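Murkcombe arm: simulation scenes and logged runs

Kalliopi Kourkoulas
17 Oct 2025
3 min read

This folder holds the simulation side of the Murkcombe arm, which I am building in a shared workshop in Rurkau. The real arm is not finished. The base plate is drilled and the first two joints turn, but the elbow is waiting on a bearing. Until it arrives, all the sorting work is done in the simulator, and that is what you will find here.

The task is simple to state. The arm hangs over a table, picks up household objects one at a time and puts them in a crate. I wanted something I could later copy on the bench with things from my own kitchen.

## What is in the folder

- `scenes/` — 21 table layouts, one file each
- `runs/` — 220 logged runs, joint positions and gripper state only
- `tools/` — the replay script and a checker for broken logs
- `notes.txt` — my running notes, not tidied

Runs are named by layout number, then attempt number. Gaps in the attempt numbers are runs I threw out because the log was damaged. I did not renumber them.

## Getting it going

Unpack the folder somewhere without spaces in the path. The replay script falls over on spaces and I have not fixed it. Then:

`python tools/replay.py runs/04_02.log`

Add `--slow` to step through at a quarter speed. If the arm appears folded through the table, your copy of the scene file is from before April. Delete it and take the new one.

## Settings worth knowing

Top joint speed is held to 70 per cent of what the motor model allows. Above that the wrist overshoots and the gripper knocks things over on the way down. Gakia, the motion planner I use, will happily plan faster moves if you let it, so the limit is set in the scene file and again in the replay script. Change both or neither.

Friction is one value for every object. This is wrong for the banana and probably wrong for the mugs. Bisgaard, the small contact library in `tools/`, can take a value per object, but I have not measured any.

## Known problems

The mug handles are harder than they should be. The grasp planner prefers the rim, and a rim grasp often ends with the mug tipped on the edge of the crate. Layouts where a handle points away from the arm's near side do slightly better.

The puzzle cube sometimes jitters when left alone. It is a contact setting, and it stops if you halve the time step — at the cost of a much slower run.

Log 1896 in the old numbering is quoted in a few places in `notes.txt`. It is now `runs/17_09.log`.

## Using it

Take what you like for your own build. If you change a layout, please save it under a new number so the logs still match. The starting view for layout 17, with both crates on the table and all three mugs out, looks like this when it loads properly:
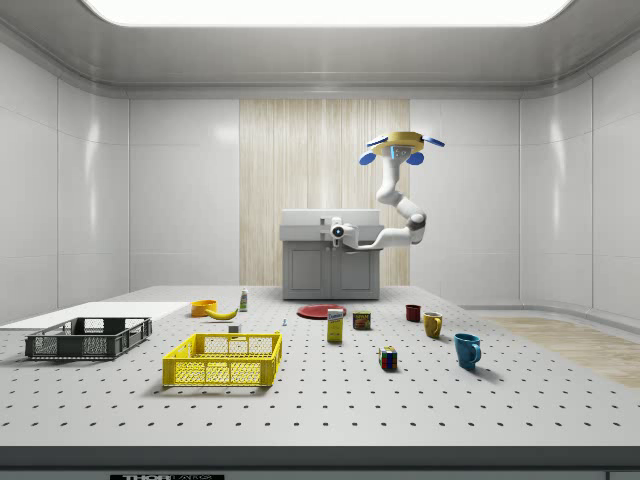
Corrections to the scene files can be left in the workshop's shared folder, with the layout number in the file name. I go through them at the end of each month.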